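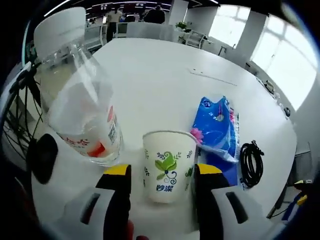 Stenwood Training Base, Size 14

Throw-down base for baseball and softball practice

Item 263
In stock at our Bitalville warehouse

The Stenwood Training Base is a flat rubber base for infield practice, sliding lessons and games on school grounds where a fixed base cannot be installed. It stays flat on the ground, also after a long time in the bag, and the underside has small ribs that hold well on dirt, short grass and gym floors.

We developed this base together with the Brandão baseball school, which trains on a shared field and must remove all its equipment every evening. They asked for a base that one child can carry and that does not fold up at the corners when a runner steps on it. The first version was too stiff in cold weather. The present version uses a softer rubber mix, and the corners are now rounded.

What you receive

One set has three bases and one home plate, in a carry bag with shoulder strap. The pitcher's plate is sold separately. Single bases can also be ordered, please choose "single" in the menu.

Details

Material: solid rubber, one piece
Color: white, or orange for the safety base at first
Side length: 14 inches
Underside: ribbed
Use: indoor and outdoor
Metal spikes: allowed, but they will leave marks

How to use it

Put the base on a surface free of stones and press it down with your foot in the middle. On a gym floor, wipe the floor and the underside before you start. Dust is the most usual cause when a base moves. For sliding practice on hard floor we do not recommend this product, please look at the Ulon sliding mat in the same section of the shop.

Cleaning and storage

Wash with water and a little dish soap. Do not use gasoline or paint thinner. Store the bases lying flat and away from direct sun. White rubber can become a little yellow with the years, this does not change the grip.

Testing

Before we began to sell this version, a sample base was stepped on 3,000 times in our workshop by a weighted shoe. After 1,000 steps we checked the corners, and again at the end. There were no cracks.

Price

Set with bag: $118
Clubs and schools that order more than five sets can write to us for a separate offer.

Delivery

Orders to Bitalville can be picked up at the warehouse counter. The next delivery of orange bases is expected in April. White bases ship now.

Page updated Mar 30, 2026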